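검색어를 입력하세요 검색
홈 | 발표자료 | 세미나 | 자료실 | 문의
인쇄하기 | 이메일로 보내기

발표자 노트: 손에 드는 그리퍼 두 가지를 비교한 결과
2025년 10월 7일, Istton 사내 세미나

[슬라이드 1] 인사
안녕하십니까. 저는 Mariama Ackah입니다. 한국어로 발표하는 것은 두 번째입니다. 말이 조금 느려도 이해해 주시면 감사하겠습니다. 질문은 중간에 하셔도 됩니다.

[슬라이드 2] 왜 비교를 했습니까
우리 팀은 Jurkitz 그리퍼를 오래 사용했습니다. 봄에 Conona 그리퍼가 새로 들어왔습니다. 사람들이 두 가지를 섞어서 사용했고, 데이터의 품질이 서로 달랐습니다. 그래서 같은 작업을 두 그리퍼로 해 보고, 숫자로 정리하기로 했습니다.
(여기서 물을 한 모금 마실 것.)

[슬라이드 3] 방법
작업은 네 가지입니다. 컵 옮기기, 서랍 열기, 수건 접기, 탁상 램프의 각도 바꾸기입니다. 녹화는 모두 1506개입니다. 그중에서 118개는 위치 추적이 끊어져서 제외했습니다. 제외한 것의 대부분은 램프 작업이었습니다. 이 점은 뒤에서 다시 말씀드리겠습니다.
한 사람이 쉬지 않고 하는 시간은 30분을 넘지 않게 했습니다. 손목이 피곤하면 결과가 나빠지기 때문입니다.

[슬라이드 4] 손가락
Jurkitz의 손가락은 부드럽습니다. 컵과 수건에는 이것이 더 편했습니다. 그러나 얇은 물건을 잡을 때에는 끝이 밀립니다. Conona의 손가락은 더 단단하고, 서랍 손잡이를 잡을 때 좋았습니다. 대신 힘 조절을 배우는 데에 시간이 더 걸렸습니다. Calum Mackay 씨는 반대 의견을 가지고 있습니다. 질문 시간에 Calum 씨에게도 마이크를 드리겠습니다.

[슬라이드 5] 카메라
여기는 천천히 말할 것. 두 그리퍼의 카메라는 노출 설정이 다릅니다. 천장 조명이 책상 위에 반사되면 화면에 하얀 부분이 생깁니다. Conona는 노출을 고정할 수 있고, Jurkitz는 자동만 됩니다. 다음 시험에서는 조명의 위치도 기록하려고 합니다.

[슬라이드 6] 램프 작업
램프는 네 가지 중에서 제일 어려웠습니다. 갓을 너무 세게 밀면 받침까지 같이 움직입니다. 그리고 검은색 물건은 어두운 배경 앞에서 윤곽을 찾기가 어렵습니다. 추적이 끊어진 원인이 이것인지, 손의 속도인지, 아직 확실하지 않습니다. 확실하지 않다고 분명하게 말할 것.

[슬라이드 7] 다음 계획
11월에 Sutherland 팀의 로봇 팔에 두 손가락을 모두 달아 봅니다. 램프 작업은 약 2000번 반복할 예정입니다. 속도를 두 단계로 나누고, 받침을 고정한 경우와 고정하지 않은 경우를 따로 합니다. 참가하고 싶은 분은 발표 후에 저에게 이름을 알려 주십시오.

[슬라이드 8] 질문
마지막 화면은 질문 시간 동안 그대로 둘 것. 마이크는 Calum 씨가 먼저.

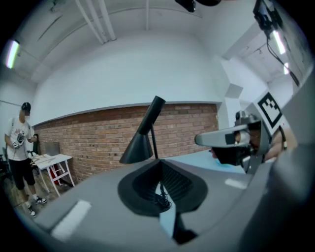

슬라이드 8. 검은색 탁상 램프와 손에 드는 그리퍼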